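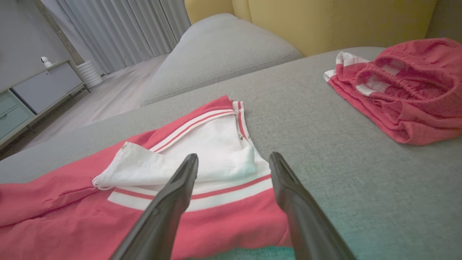

Ticket 2945 – Lounge sofa, color transfer from team clothing
Opened: 2018-04-25
Handled by: Yee-man Chow, Furnishings Support, Prevel
Status: Awaiting requester

Issue reported
The requester states that red team clothing is routinely sorted and folded on the gray sofa in the lounge, and asks whether the dye may mark the upholstery. The sofa was supplied in January under the Wirau range. The requester also asks whether the white collar and trim on the shirts are at risk when stacked against the red fabric.

Initial response
The Wirau cover is a woven fabric and is not removable on the seat section. Dry clothing may be placed on it for short periods. Damp clothing should be kept off it entirely, as red dyes transfer most readily when moist. The requester was asked to confirm whether items go to the sofa directly from the dryer.

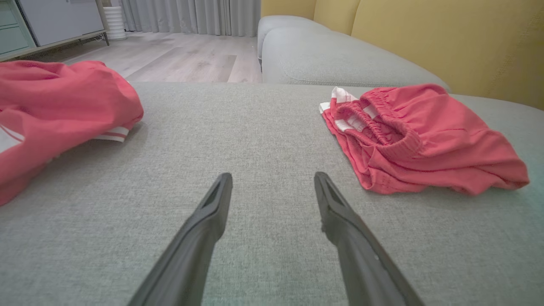 The shorts should be checked separately from the shirts. A gathered waistband holds moisture longer than the legs and may still be damp when the rest of the garment feels dry.

Test advised
Press a damp white cloth against an inside seam for 2 minutes. If color appears on the cloth, wash the item apart from whites and repeat the test – do not apply stain remover to the sofa in the meantime.

Next action
Requester to report the test result. If a mark is found on the seat, the matter will be passed to Dralis for on-site cleaning.

Related tickets
Wirau seat cover – pilling on front edge
Sin armchair – replacement feet
Dralis cleaning visits – how to book

Contact Furnishings Support | © 2018 Prevel | Back to top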